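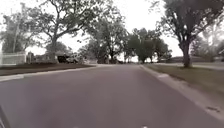

our street, looking down the middle. fence on the left

Cilldale Neighbors > Streets & Utilities > Resurfacing fee, is anyone paying this?

curbside_kel
Got the letter from Skekix. They want up to $1000 per house for a "surface renewal" and the road looks like that. Smooth as a plate. What exactly are they renewing?

Mossback70
It's a sealcoat, not a full repave. You seal it while it's still good. Once it cracks you've missed your chance.

curbside_kel
Says who? Skekix sells the sealcoat.

tinroof
Nornholm had theirs done in October by the same outfit. My sister's block was peeling at the gutters by spring. She has pictures and a very polite email telling her that's normal wear.

Mossback70
One block. Could be they put it down too cold. Ours back in Ozoliņš held up fine and I lived there 11 winters.

tinroof
Was that Skekix?

Mossback70
No, county crew.

tinroof
Well then.

lot1378
I'm more bothered by the letter. Page two says "voluntary contribution" and page three has a late fee of $100. Pick one. I called at 9 am and got a recording.

pequod_jr
You guys will complain about anything. Pay it and the road's done for years.

lot1378
How many years? It isn't in the letter. I read it twice.

curbside_kel
Same. No warranty, no product name, no thickness. I wouldn't buy a gallon of deck stain on that little information.

Mossback70
Fair, the letter is bad. I still think sealing is worth doing. I'd ask for two other bids.

tinroof
Did the town sign off on any of this? There's no town letterhead on mine.

lot1378
None on mine either. Going by the clerk's window at lunch, will post what they say. Not paying until then.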